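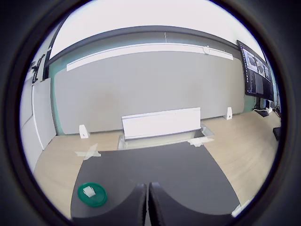

Geetha Amin wrote:
You can't kill the ferryman in chapter 9 and then ask us to care about the ferry. I read your draft two times on Friday and both times I stopped at the same paragraph. He is the only one in Lesow who talks like a person.

haukehamann wrote:
Thank you for reading two times, I know the chapter is long. But I must defend it a little. The ferryman has to die there, because in the game his hut is already empty when the player arrives. If I keep him alive I am breaking canon, and the people who play Sturkus are very strict about canon. Last time I moved one bridge and received 23 comments about the bridge.

For those who come new to this thread: my story is called "The Salt Ledger", it happens in the winter before the game begins, and the main character is Kedau, the tax clerk who appears in the game only as a signature on the letters. I wanted to know who she was. English is my second language, so please correct my prepositions without mercy.

esi_q wrote:
The empty hut doesn't say dead. It says empty. There's a kettle missing from the hook if you go in before the flood quest, and I always took that to mean he packed up and left.

haukehamann wrote:
I did not know about the kettle! I have played that part maybe five times and I never looked at the hook. Now I am not so sure of myself.

Wagner Portela wrote:
The kettle is a bug. It was on the hook at release and vanished in the second patch along with half the spoons in the village. Please do not rewrite a good death because of a kettle.

esi_q wrote:
Citation needed. I started on the release version and there was no kettle.

Wagner Portela wrote:
Then we remember it differently. I still say chapter 9 works. The part where Kedau writes his name in the ledger under "debts closed" is the best thing in the story so far. My only complaint is the dream before it. Three pages of dream is too much, and she wakes up with the same problem she had when she went to bed.

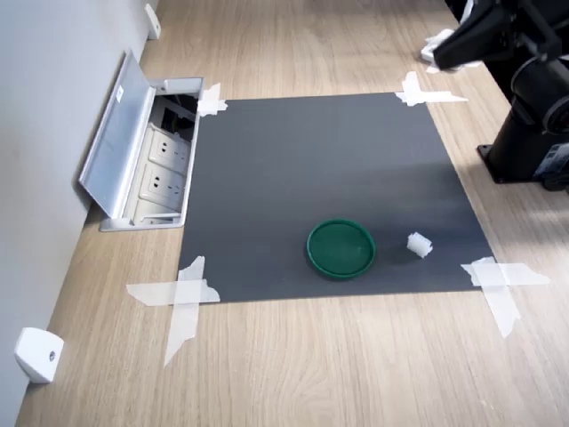 haukehamann wrote:
The dream I can cut, I agree that it is slow. I wrote it in December, when I had no plan for the middle of the story and I only wanted to hear her voice. Perhaps two sentences of it can stay, the ones with her mother counting the stairs.

About the ferryman I have been thinking since this morning. Geetha, would it help if the reader does not see the body? Now the chapter has the body on the ice, and Kedau stands over it and makes a speech of 200 words. I could remove the speech. She finds the boat tied with the wrong knot, she waits until dark, and then she goes home and closes his account. The reader can decide — and esi_q can have her kettle.

Geetha Amin wrote:
Better. Much better. But then she is closing the account of a man who may be alive, and that makes her either careless or a liar. Which one is it?

haukehamann wrote:
A liar, I think. She closes it so that the collector will stop asking for him. I did not plan this but I like it very much.

senthil_ds wrote:
Going against everyone, I'd keep the body. Half the fics on this board have a mysterious disappearance and I've stopped believing in any of them. Somebody should just die for once.

Wagner Portela wrote:
Agreed with Senthil. Keep the ice, cut the speech, cut the dream.

esi_q wrote:
Two against two, then. Also it's "waited for the thaw", not "waited on the thaw", fourth paragraph of the market part.

haukehamann wrote:
Corrected, thank you. I will write the chapter both ways and post the two versions here under a spoiler tag. Please be patient with me, the version with the knot needs a new first page, and I must look up how one ties a boat in a river that is freezing.

Geetha Amin wrote:
Post the knot version first.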